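Prollau Robotics Club, walk-and-lift practice
Pre-session safety checklist, my copy with comments
Najafi Building, ground floor lab
Checked 25 June 2021

I was floor lead for this one, so you're stuck with my notes again. Marks are OK, FIX (sort it out before power-on) and WATCH (fine for now, keep an eye on it). I've left in the grumbling because last term's sheet was all check marks and told me nothing! 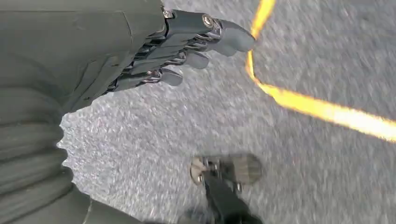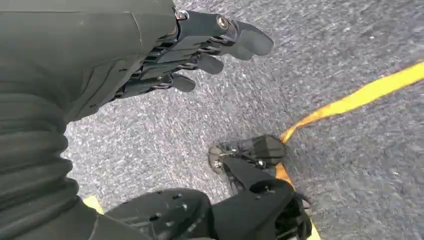
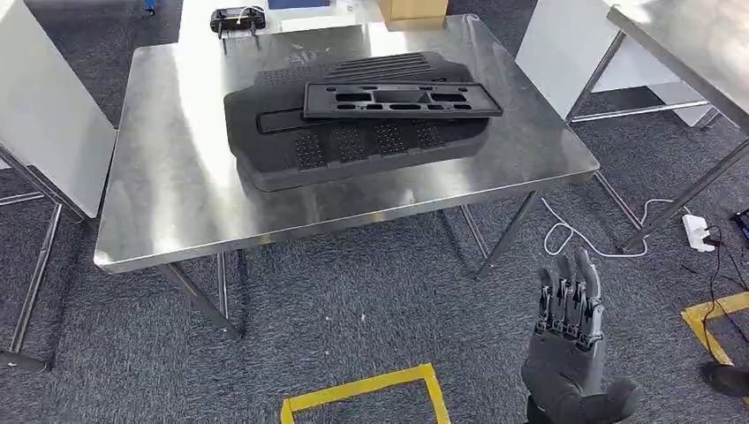 Do we have to redo the whole sheet if the robot is only powered off for lunch?
Redo the floor, battery and e-stop sections every time it has been powered down. The rest can carry over until the end of the day, as long as the same lead is still on the floor.

FLOOR AND WALKING AREA

Cables clear of the walking area: FIX
Same as every session. There were black cables and a white one lying on the carpet beside the steel table, and a power adapter on the floor with them. I know it's handy to plug in right there while you're tuning, but please coil things up before anyone calls ready. A foot coming down on a plug is a bad afternoon.

Yellow floor markings readable: WATCH
I can still tell where the corners are. If you pull up old tape, bin it, don't leave a curly end for someone to find with a shoe.

Carpet tiles flat: OK
I walked the seams in socks, which feels silly and works really well. No lifted corners.

Bags, coats, drinks out of the way: FIX
Bags go on the hooks by the door. I don't mind where the drinks go so long as they're nowhere near a battery.

HANDS AND ARMS

Finger joints free, nothing caught in the linkages: OK
Power off for this, always. I bend each finger gently by its own joint and never by the tip. The linkage rods are right out in the open, so look for lint and bits of thread (we have had an entire hair tie in there, and I'm still impressed).

Screws at the knuckles seated: OK
Just a look and a light touch with the driver. Please don't crank on them. If one turns freely, write it on the board and leave the hand alone until the mechanical group has seen it.

Arm covering sits right, folds not pinched: WATCH
I moved the arm through its range by hand and watched the folds open and close. It looked good to me, but it's the sort of thing that creeps, so whoever does the next check should do it again from scratch and not just copy my mark.

FEET AND LEGS

Ankle and sole fasteners: OK
Get down on the floor with a flashlight for these. You can't judge them standing up, and I say that as somebody who tried for most of May.

Soles wiped: OK
Carpet fuzz builds up faster than you'd think. Dry cloth only.

Nobody's hands near the legs once it's live: OK
We practiced saying it out loud: "hands out, legs live." It sounds corny and I love it.

TABLES AND THE LIFT PART

Steel table stable, legs all touching: OK
I leaned on each corner. If it rocks, move it to a better patch of carpet. Folded paper under a leg isn't a fix.

Part placed where the task sheet says: WATCH
The Clivura task has the small piece starting on top of the big black panel, and we keep nudging it over when we reach across. Check it from the robot's side of the table too.

Edges checked for burrs: OK
I ran a rag along the front. No snags.

BATTERY AND POWER

Charge at 80 percent or better before walking: OK
Under that and we do table work only, no exceptions for "just one quick lap." I have heard that one from everybody, including me.

Battery rested 10 minutes after coming off the charger: OK
Use the wall clock. Guessing is how we ended up arguing last time.

Spare in the metal cabinet: FIX
Found it in a desk drawer. Moved it. Grr.

CONTROLS AND E-STOP

Controller assigned to a named driver: OK
One driver, and that person holds it or it sits on a table. Please don't pass it across the walking area.

E-stop pressed and tested: OK
Press, confirm the motors let go, wait 60 seconds, reset. With the support line clipped on! I put that in capitals on the board as well, because the first press of the day is when people forget.

Minimum 2 people in the room: OK
One driving, one on the e-stop doing nothing else. If you're on the e-stop you're not filming, not eating chips and not answering questions about the Ikside bracket.

LEFT OVER FROM LAST TIME

The first aid kit is restocked (thank you, whoever did that, I went to complain and it was full).

The safety glasses are scratched to bits. I've asked for new ones and will ask again.

Still need a proper cord cover for the run by the tables. I priced a cheap rubber one and put it on the wish list under the label printer.

Sheet goes in the blue binder when all the FIX lines are crossed off and initialed. Power-on waits until then, even if the visiting class is already at the door.

Prollau Robotics Club | Najafi Building, ground floor | Contact the club desk | © 2021 Prollau Robotics Club | Back to top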